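Accueil > Guides > Patrimoine roman > Maquette de l'abbatiale d'Urquhart > Chapitre 3 : monter le cloître

Chapitre 3. Monter le cloître et ses galeries

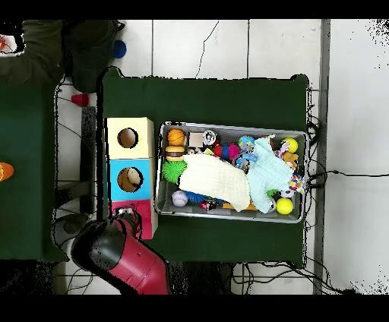 Faut-il avoir terminé la nef avant de commencer le cloître ?
Le mur sud de la nef suffit, à condition que ses contreforts soient collés et secs. Les voûtes et le clocher peuvent attendre le chapitre 5.

Bon, on arrive à la partie que je préfère. Si vous avez suivi les deux premiers chapitres, vous avez devant vous un socle, un mur gouttereau bien droit et probablement un peu de colle sur les manches. Le cloître de la maquette Wamix vient s'appuyer contre ce mur, comme dans la vraie abbaye, où les moines l'ont installé au sud de l'église pour profiter du soleil. J'ai monté ce kit deux fois, la première pour moi et la seconde pour la salle d'accueil de l'abbaye (celle que vous avez peut-être vue sous sa vitrine en entrant), et je vous donne ici ma façon de faire, qui s'écarte parfois de la notice fournie. La notice saute des étapes, surtout à la galerie ouest !

3.1 Ce que vous devez avoir sous la main

- le sachet D (arcades et colonnettes) ;
- le sachet E (chapiteaux, bases, tailloirs) ;
- la planche de dallage, encore dans son film ;
- une colle vinylique à prise lente, j'utilise la Faltex mais n'importe quelle colle à maquette pour plâtre fera l'affaire ;
- du papier de verre grain 230 ;
- une petite équerre, un pinceau fin, un chiffon propre ;
- une pince à bouts plats, pas trop serrée.

Note : la boîte annonce 3000 pièces pour l'ensemble de l'abbatiale. N'essayez pas de vérifier. Le cloître en utilise une bonne partie à lui seul, presque toutes minuscules, et si une base de colonnette manque, il y en a quelques-unes de rechange au fond du sachet E, dans un petit papier plié que j'ai failli jeter.

Attention : les chapiteaux sont en plâtre moulé et les angles s'écaillent dès qu'on les serre. Prenez-les par le tailloir, jamais par la corbeille. J'ai décapité un griffon comme ça, et un griffon sans tête, ça se voit.

3.2 Poser le mur bahut

Le mur bahut, c'est le muret bas qui fait le tour du préau et qui porte les colonnettes. À Urquhart, il est d'origine sur trois côtés, le quatrième ayant été repris après l'effondrement de la galerie est. Le kit reproduit la différence d'appareil, avec des assises plus hautes à l'est. Regardez-y de près avant de coller, parce que les quatre segments ont la même longueur et s'emboîtent dans n'importe quel ordre.

1. Sortez les quatre segments et repérez celui qui a les assises hautes. Écrivez un E au crayon sur la tranche du dessous.
2. Poncez légèrement les deux bouts de chaque segment, deux ou trois passages suffisent.
3. Posez le tout à blanc sur le socle, sans colle. L'interruption du muret (le passage vers le jardin) doit regarder le sud.
4. Vérifiez les angles à l'équerre. Si ça bâille, poncez encore un peu du côté intérieur.
5. Encollez le segment nord, placez-le parallèle au mur de l'église et attendez qu'il tienne avant de passer au suivant.
6. Continuez par l'ouest, puis le sud, et finissez par l'est.

Le cloître n'est pas un carré parfait. Quand Jean Innes a relevé les mesures de l'abbaye pour le fabricant, il a tenu à garder le léger biais de l'angle sud-est, celui que les visiteurs prennent toujours pour une erreur. Si votre équerre vous dit que cet angle-là est faux, laissez-la dire et fiez-vous au tracé gravé dans le socle.

3.3 Les colonnettes jumelées

Là, faites-vous un thé.

Chaque galerie compte 16 paires de colonnettes, et chaque paire comprend une base double, deux fûts, un chapiteau double et un tailloir. Je monte les paires à part, couchées sur une règle, et je ne les dresse qu'une fois la colle bien prise. La notice fait l'inverse, elle vous demande de planter tous les fûts dans le muret et de poser les chapiteaux ensuite. J'ai essayé, j'ai tout refait.

1. Triez les fûts. Certains sont lisses, d'autres torsadés. Les torsadés vont uniquement dans la galerie nord, un peu n'importe où (dans la vraie aussi, on dirait bien que le tailleur s'est amusé).
2. Couchez deux fûts contre la règle et déposez une goutte de colle au pinceau sur chaque extrémité.
3. Approchez la base double, puis le chapiteau. Appuyez doucement.
4. Essuyez tout de suite ce qui déborde. Une colle sèche sur le plâtre fait une tache brillante que la peinture n'accroche pas.
5. Laissez reposer une nuit entière.
6. Le lendemain, posez le tailloir, le côté biseauté vers le bas.

Attention : ne mélangez pas les tailloirs des piles d'angle avec les autres. Ils sont plus larges et ont une petite encoche dessous.

3.4 Mettre les chapiteaux dans le bon ordre

Vous pouvez sauter cette section si l'exactitude ne vous empêche pas de dormir. Moi elle m'empêche, alors voilà.

Les chapiteaux historiés sont dans la galerie nord, celle où se faisait la lecture avant complies. Les trois autres n'ont que du végétal, des entrelacs et quelques bêtes. En partant de la porte des moines et en avançant vers l'ouest, vous devez trouver l'Annonciation, la Visitation, la Nativité, puis les Mages (sur deux chapiteaux, les chevaux d'abord, les personnages ensuite), et le massacre des Innocents. Après ça, le programme se brouille. On tombe sur Daniel entre les lions, puis sur une vendange que chacun interprète à sa manière. Les guides anciens y voient le mois de septembre, d'autres une allusion à l'Eucharistie. Je n'ai pas d'avis, mais les grappes sont superbes à peindre !

1. Alignez les paires de la galerie nord devant vous, sans les coller.
2. Tournez chaque chapiteau pour que la grande face sculptée regarde l'intérieur de la galerie, côté promeneur. C'est le point sur lequel la notice se trompe, son dessin les montre tournés vers le jardin.
3. Cherchez le numéro en relief sous chaque base. Sur les kits vendus avant février, ces numéros n'existent pas et il faut s'aider des photos du livret.
4. Collez en commençant par les deux piles d'angle, puis remplissez vers le milieu.

Note : la pièce de Daniel existe en deux versions dans certaines boîtes, l'une avec quatre lions, l'autre avec deux. La bonne est celle à quatre lions. L'autre vient du kit de la collégiale de Zullville et s'est glissée là à l'emballage, gardez-la si vous comptez faire Zullville un jour.

3.5 Les arcades

Les arcades arrivent en bandes moulées d'un seul tenant, une par galerie. Elles sont en plein cintre partout sauf à l'est, où la reprise a donné des arcs légèrement brisés. La différence est faible, il faut superposer deux bandes pour la voir.

1. Détachez la bande de sa grappe avec une lame neuve. Ne tordez rien.
2. Poncez les points d'attache au grain 230, à sec.
3. Présentez la bande sur les tailloirs. Chaque retombée doit tomber au centre.
4. S'il y a un décalage au bout, reprenez les colonnettes une à une en les poussant du bout de la pince, tant que la colle des bases le permet.
5. Encollez les tailloirs, posez la bande et mettez un poids léger dessus (un livre de poche, chez moi).

Attention : pas de serre-joint. Le plâtre tient bien la charge et très mal le pincement.

3.6 Charpente et toiture en appentis

Les galeries ne sont pas voûtées, elles portent une simple charpente en appentis appuyée d'un côté sur les arcades et de l'autre sur le mur. Sur le mur sud de l'église, vous verrez une rangée de petits trous. Ce sont les logements des corbeaux, et il faut les remplir avant de monter les chevrons. J'avais oublié, et glisser des corbeaux sous un toit déjà posé demande des doigts d'enfant.

1. Enfoncez les corbeaux à fond, la face arrondie vers le bas.
2. Posez la sablière sur les corbeaux et la seconde sablière sur les arcades.
3. Installez les chevrons en partant du milieu de chaque galerie.
4. Aux angles, les chevrons d'arêtier se coupent en biais. Le gabarit est imprimé au dos de la planche de dallage, donc ne collez pas le dallage avant !
5. Terminez par les plaques de tuiles. Elles se recouvrent, commencez par le bas.

Si vous voulez pouvoir montrer les chapiteaux de la galerie nord aux amis, laissez la toiture nord simplement posée. Elle tient très bien toute seule.

3.7 Le préau, le dallage et le puits

Le dallage se colle en dernier, par l'intérieur des galeries, en le glissant depuis le passage sud. Il y a cinq dalles gravées à placer devant la salle capitulaire, ce sont les tombes des abbés. Celle qui porte une crosse va au milieu.

Pour le jardin, le kit donne un flocage vert que je trouve trop vif. Un peu de terre tamisée mélangée dedans et on est beaucoup plus près de ce qu'on voit à Urquhart. Le puits n'est pas au centre, il est décalé vers l'angle nord-ouest, près de l'ancien lavabo dont il ne reste que la vasque. Un petit cercle gravé dans le socle vous indique l'endroit.

Note : si la margelle flotte dans son logement, une bande de papier enroulée autour règle la question.

3.8 Avant de passer au chapitre 4

- Les tailloirs sont tous couverts par une retombée d'arc.
- Le segment aux assises hautes est à l'est.
- Les scènes de la galerie nord regardent le promeneur.
- La porte des moines s'ouvre encore (la mienne était collée par une bavure).
- Il reste dans le sachet E la grande vasque à masques, que l'on ne pose qu'au chapitre 4 avec le réfectoire.

Chapitre mis à jour le 15 novembre 2018, avec la correction sur l'orientation des chapiteaux.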